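Savoring and Daily Mood in Shared Student Housing

Project report, Module 4: Applied Well-Being Research
Authors: Kerstin Rieger, Joscha Sauerland, Liên Tăng
Supervisor: Rainer Mühlbauer
Submitted 13 Nov 2025

1. Background

Savoring means paying deliberate attention to a pleasant experience while it is going on. Studies of the practice often use a short daily exercise and a self-report scale completed before and after. Most of the work we read for the course dealt with people living alone or with a partner. We wanted to know whether the exercise could be carried out in shared housing, where meals and evenings are often interrupted, and whether any change in mood could be measured with a simple instrument.

The project was run at the Caltby residence during July. The residence houses students in shared apartments with a common kitchen on each floor. Notices were placed by the mailboxes and 300 residents received the invitation by email.

2. Research questions

Two questions were set before data collection. First, does a daily savoring exercise at one meal go along with a higher evening mood rating than a plain diary entry of the same length? Second, do participants keep up the exercise for the full period without reminders?

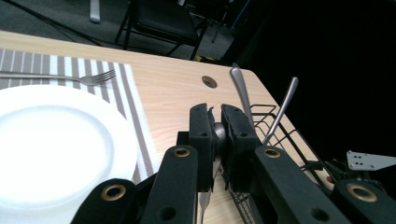 3. Method

3.1 Design

Participants were placed in one of two groups by drawing a sealed card. Residents of the same apartment drew one card together, so that roommates would not compare different instructions. This makes the apartment, and not the person, the unit of assignment. We return to this point in section 5.

The period lasted 4 weeks. Both groups wrote one entry per day and gave one mood rating before going to bed.

3.2 Instructions

The savoring group chose one meal per day. They were told to put the phone in another room, eat the first few bites without talking, and afterward write down what they had noticed about taste, temperature and surroundings. The diary group wrote down what they had done between noon and dinner, with no instruction about attention. Entries in both groups were limited to 800 characters.

3.3 Mood rating

Mood was rated on a line with two labeled ends, "very bad" and "very good." The position of the mark was converted to a score from 0 to 1000. Harvey Gagnon wrote the conversion script and checked it against marks measured by hand. The script and the manual readings agreed closely enough that the script was used for all entries.

3.4 Data handling

Names were replaced by codes at sign-up. The key was kept by the supervisor. Entries shorter than one full sentence were treated as missing, as were ratings given after noon on the following day.

4. Results

Evening ratings in the savoring group were slightly higher than in the diary group from the second week on. The gap was small compared with the day-to-day variation within a single person. In the first week the two groups could not be told apart.

Weekends produced higher ratings in both groups. When weekends were removed, the gap between the groups became smaller but kept the same direction.

Missing entries rose in both groups over the period. The rise was steeper in the savoring group. Breakfast was the meal chosen most often at the start, and several participants moved to dinner later. Those who changed meals skipped more days than those who did not. 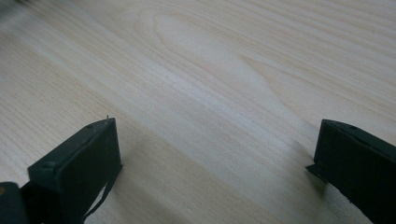
Reading time: 4 min

5. Discussion

The direction of the result fits the first research question, but the design does not allow a strong claim. Assigning by apartment reduced the number of independent units, and our analysis treated persons as independent. A model with apartment as a grouping factor should have been used. We learned of this problem after the analysis plan had been fixed.

The savoring instruction also combined two things, attention to food and absence of the phone. Either could account for the difference. A third group that only put the phone away would separate them.

On the second question, the exercise was not kept up well without reminders. Participants who stopped may differ in mood from those who continued, and the ratings from the last week should be read with this in mind.

6. Division of work

Rieger: design, sign-up, sections 1 to 3. Sauerland: analysis, section 4. Tăng: coding of entries, section 5. The rating sheets and code book can be requested from the authors through the module office.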